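Mixing wood shelves and metal racking in a small shop stockroom?

hsaha_movham
Posted 17th March
I run a gift and stationery shop in Movham with one narrow stockroom. The landlord is letting me redo the back wall before the end of April and I have to choose between wooden shelf units and the bolt-together metal racking. The wall is 195 inches long. Quote for metal from Zollside came to 1,339 delivered. A local guy will build the whole wall in pine for 861, not counting finish. Most of what I store is paper, boxed mugs, candles and some framed prints. What would you do?
- Hashini Saha

grurard_gary
Metal. I had wood for years and every shelf over three feet wide sagged in the middle. Paper is heavier than people think. A carton of copy paper will bend a pine board by the end of the summer if there is no center support.

MRawashdeh
I disagree with Gary. Wood sags when the span is too long for the board. Keep each bay to 30 inches, put a cleat along the back wall and it will hold paper fine. I have had the same wooden units through two shop moves.

The other thing is that small boxed items don't slide around on wood. On painted metal they creep forward every time somebody bumps the upright. For the mugs I would want wood. 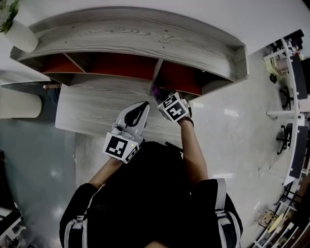

Wooden shelf unit, both hands on the job.

Whichever you pick, set the heights before you order anything. Measure your tallest carton, add two inches, and make that the bottom bay. Everything above can be shorter. Most people space the shelves evenly and then end up with cartons on the floor.

grurard_gary
30 inch bays on a 195 inch wall is six bays with 15 inches left over, and you pay for a lot of uprights. Did the builder quote for that or for three big open ones? I bet it was three big ones. Ask him.

hsaha_movham
Just checked. It is three bays. So Gary is right about that part. He says he can add uprights but the price goes up and he hasn't told me how much yet.

tapegun
Is the room damp at all? That would decide it for me. Ours has an outside wall and the cheap metal stuff rusted at the feet within a year. The wood got musty, so neither one was great. We put the bottom shelf six inches off the floor and kept the prints up high.

hsaha_movham
Dry as far as I know. There is a water heater in the next room but no leaks since I moved in.

MRawashdeh
Then seal the wood anyway, both sides and the cut ends. Two coats of water-based poly. Let it cure a couple of weeks before the paper goes on or the bottom sheets will stick. I lost a box of cards that way.

grurard_gary
See, two weeks of curing with your stock sitting in the shop. Metal goes up in an afternoon and you load it the same night. If sliding is the problem, buy the ribbed liner. Hattar sells it by the roll.

MRawashdeh
Liner curls at the front edge and catches on cartons. I've pulled it out of two stockrooms. But fine, for the paper cartons I would not argue with metal on the bottom. Nothing wrong with doing both - metal for the heavy end, wood for the rest.

tapegun
We did both. Only annoyance is the depths don't match, so check that. Ours are 18 and 16 and things fall down behind.

hsaha_movham
Hadn't thought of splitting it. I'll ask Zollside for a price on two metal bays and get the builder to requote the rest with uprights every 30 inches. Will post the numbers when I have them.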